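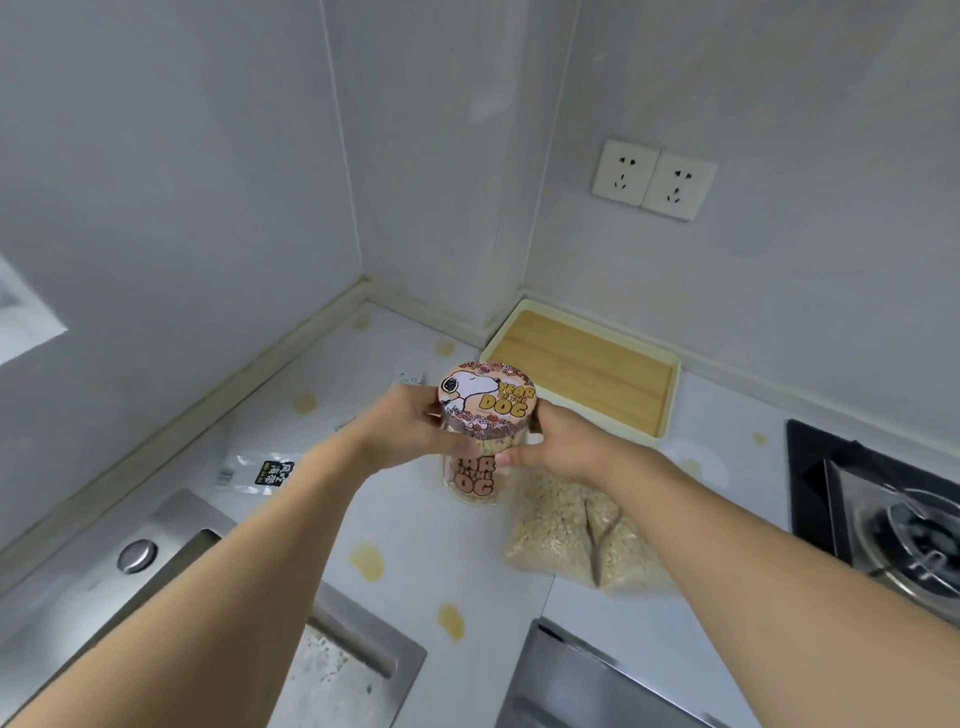 Why does the grasp-phase segmenter keep splitting a jar lid twist into several short actions?

The contact signal drops every time the fingers regrip, and the segmenter treats any drop longer than its hold time as the end of an action. The hold time was tuned on pick and place, where a drop does mean the object was let go.

**March, 9:40 am**

Started from the open ticket in Kasside (the labeling front end). Reviewers complained that two-handed kitchen clips come out chopped up. Jars, bags and bottles are the worst. Drawers and cups are fine.

Pulled the two-handed subset, 876 clips, and reran the stock segmenter from the Jimurier branch so we have a clean baseline. Settings as shipped:

```
hold_ms: 200
min_segment_ms: 400
merge_same_object: false
hand_mode: independent
```

The last line is the second half of the problem. With `independent`, each hand gets its own timeline and the two are joined afterward. If one hand is on the lid and the other is around the body of the jar, the joiner sees two objects, because the detector boxes the lid and the jar separately about as often as it boxes them together. The planner then gets "hold jar" and "move lid" with no link between them. It will happily schedule one after the other on a single arm.

**11:15 am**

Tried the cheap fix first: hold time up to 700 ms, nothing else changed. Lid twists come out as one piece in most clips I opened. It also glues real releases together. In one clip a bag is put down and a spoon picked up, and the whole thing is now a single segment called "move bag". Reverted.

Tried `merge_same_object: true` with the original hold time. Better on bottles. No change on jars where the lid is boxed on its own, as expected.

**1:30 pm**

Wrote a small pass that runs between contact detection and the joiner. Working name `pairhold`. Logic:

1. Find spans where one hand's contact is steady and its object is nearly still in the counter frame.
2. If the other hand's object box overlaps the first one over the whole span, mark the two as one assembly.
3. Inside an assembly span, use the long hold time for the moving hand only.
4. End the span when the steady hand lets go or the boxes separate.

Step 1 needs the counter plane. On head-view clips the camera moves the whole time, so image-frame motion is useless. I'm using the plane fit from the depth estimate and it is good enough on matte counters. Glossy walls and steel sinks pull the fit off if they fill much of the view, so I masked out everything above the back edge of the counter. The sink I left in – the RANSAC threshold throws most of it away.

**3:05 pm**

First run crashed after 14 clips. The overlap test assumed both boxes exist in every frame, and fingers wrapped over a lid rim hide it for long stretches. Now carrying the last box forward while contact is still on. Perić's tracker would do this properly, but its output uses a different time base and I don't want to write the conversion today.

Second run went through. Notes from scrolling the results in Kasside:

- Lid twists: one segment per twist sequence in nearly everything I checked. Regrips are kept as sub-events, which the control side asked for.
- Clear containers: the detector sometimes boxes the contents as their own object ("grain", "oats") inside the jar. `pairhold` absorbs these into the assembly. Fine for now.
- A clear bag of the same food lying next to a jar: box sometimes jumps from one to the other. The assembly then breaks in the middle. Needs a check on box size change between frames.
- Forearm over the bag: false contact. The contact head fires on the wrist region. Clipped contact to the hand mask only and it mostly went away.
- Printed lids: lettering and cartoons on the packaging set off the text-region detector, which spawns a "label" object. Added it to the ignore list for assembly tests.

**4:50 pm**

Fed the new segments to Plamia with the arm models loaded, simulation only. It now allocates both arms to a twist and keeps the holding arm locked until the sub-events finish. Planning takes over 2 seconds longer per sequence. I think it is rechecking self-collision at each regrip with the holding arm treated as movable. There is a flag to freeze it but the flag is read only at startup.

Left to do:

- [ ] box size check for bag/jar jumps
- [ ] unit test for the hidden lid case
- [ ] ask if the freeze flag can be read per segment
- [ ] rerun pick and place set to confirm nothing moved there
- [ ] move `pairhold` thresholds out of the code and into the config

Branch is pushed, not merged. Config diff is in the ticket.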